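May
Reiko Kawaguchi

Up at six. Rain in the night but dry by the time I left. Took the early bus to Sturnalstead and had the second half of yesterday's sandwich on the way. My knee is better, though I still went up the back steps one at a time.

Spent the whole day on the hall. The main thing was the lights. The long tube nearest the middle has been slow to start since winter, and I wanted to see it come on from cold. It took a few seconds this morning and then held. I wrote that down in the hall book with the time. The electrician from Durora sent his price last night: $495 to replace that fixture and check the others, or $360 to replace the tube and the starter only and leave the rest. I am leaning toward the cheaper one. The housing is sound and I don't like paying for a new one when the old one only needs its insides changed. On the other hand he would have to come back if another goes, and he charges for the drive from Trurnach each time. I will sleep on it.

Next the ceiling. I had been told there was a stain along one of the seams and I looked for it for a long while with my neck bent back, first from the door and then from the far end. I found a shadow that moved when I moved. I did not find a stain. The white does show dust in the seams, more than it did last year, and the long-handled duster we have doesn't bend enough to follow the curve. It touches in the middle and misses on both sides. I tried tying a cloth over the head and that was a little better, but it left lint. Need to look for one with a hinged head. The hardware store had none.

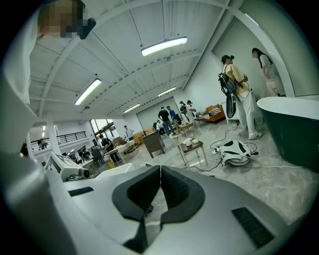 Too white, according to a woman I talked to by the coat hooks before lunch. She said that with all the lights on it makes her squint, and that she would paint the big beams a soft cream and leave the thin strips between them alone. I told her I had thought about it. She said I should think about it faster, because the summer is the only time anyone can get up there with a ladder. Then she asked whether the gray-green wall was going to stay, and I said yes. She was glad of that. She thinks it is the only restful thing in the place.

I agree with her about the wall. It was a hard color to match when we touched it up, and I still have the card with the three samples in my drawer, none of them right. The one we used in the end was mixed at Oshima by a boy who held the card up to the window and then up to the lamp and added black a drop at a time. It dried well. You have to know where the patch is. I looked at it again today and went over the lower part with a damp cloth and a very little soap, then a second cloth with plain water. Two scuffs came off. One did not, near the bottom, and I left it.

I don't know about cream on the beams. It would mean buying paint, and it would mean masking every edge where the beam meets the white. I figured it on the back of the Durora estimate at lunch. With paint, tape and the ladder rental I got $283, and that is if I do the work myself. Added to the light that is more than I want to spend before fall. If it has to be one or the other it will be the light.

Lunch was rice, a boiled egg and pickled radish. Ate it on the bench outside. The sun came out for a bit.

In the afternoon I swept. The floor by the door was gritty from wet shoes, and the mat had gone stiff with it. I took the mat out and beat it against the railing and left it hanging there for an hour. Swept toward the door, then did the corners with the hand brush. I noticed the broom is going bald on one side. I must have been leaning on it the same way for years. Turned it around and it felt wrong in my hands the rest of the day.

Talked with some people about the hours for next month. They want to open at eight and I want nine. We settled on half past eight, and I said I would put up a sign. I have to find the good marker first.

Turned the lights off at the end and then on again, to see the long one start warm. It came right on with the others. So it is only when it is cold, and that sounds like the starter to me. I put that in the book too, under the morning note.

Missed the first bus and took the next. Bought leeks, tofu and a new sponge. Called my sister after supper. She says to get the whole fixture replaced and be done with it, but she has said that about every lamp I have ever owned.

Tomorrow: call Durora, look for the marker, bring the small scissors from home for the loose thread on the mat.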